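We use cookies to remember your reading preferences. Accept all | Manage settings

The kitchen where robots get to practise

August 14, 2022
By Takeshi Takeda

I have watched a lot of robots fail to pick things up, and I still find it gripping. So when Kazuhiro Kuroda offered to show me Stadov, the training method his small team has been building, I said yes before he'd finished the sentence.

The idea is lovely and simple to explain. A robot arm learns household jobs inside a computer-made kitchen, and every time it starts again, the kitchen has changed. The worktop might be pale wood in one run and veined marble in the next. Knives turn up in awkward places. The lamps move, the walls change colour, and the arm has to get on with the job anyway.
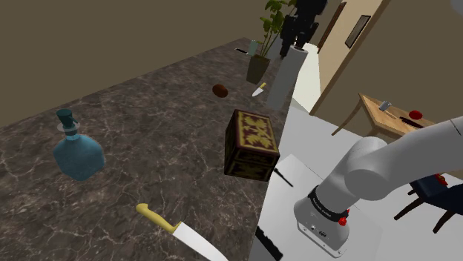
Kuroda's team calls the part that does the shuffling Flimov. It draws on 15 room layouts and 18 surface finishes, and it can rebuild a whole kitchen in 3 seconds. Older versions only swapped the colours, and the arm got very good at one kitchen in many coats of paint. Move the worktop a hand's width and it was lost!

What changed things was letting the clutter move too. Flimov now scatters objects that have nothing to do with the task, so the arm has to work out what matters. Kuroda showed me the early attempts from last November, and they are a joy – the simulated fingers closing proudly on thin air, again and again, a little nearer each time.

Paper towels are his favourite test. A roll is light, it's wide for the fingers, and it likes to tip. Grab it too near one end and the rest swings away. Squeeze hard and a real one would crumple, so the software marks the arm down for using too much force.

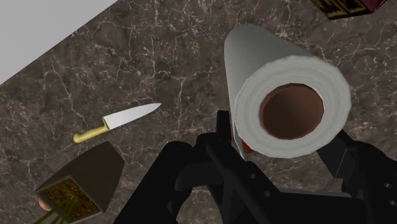

The second half of the method, Oda, looks after the grip itself. Before the fingers close, it tries out up to 15 slightly different hand positions and keeps the one that copes best if the object slips. I loved watching this slowed down on Kuroda's screen, with all those ghostly hands hovering and then one being chosen.

Real kitchens come next, and Kuroda is careful about what he'll claim. Soft things still give the method trouble, and so does anything see-through. The team is fitting out a test room with second-hand cupboards and a deliberately wobbly table, and I've already asked if I can come back when the arm meets it.

Recent items
Bemo and the art of folding a tea towel
Why robot hands still struggle with glass
Letters: your questions on home robots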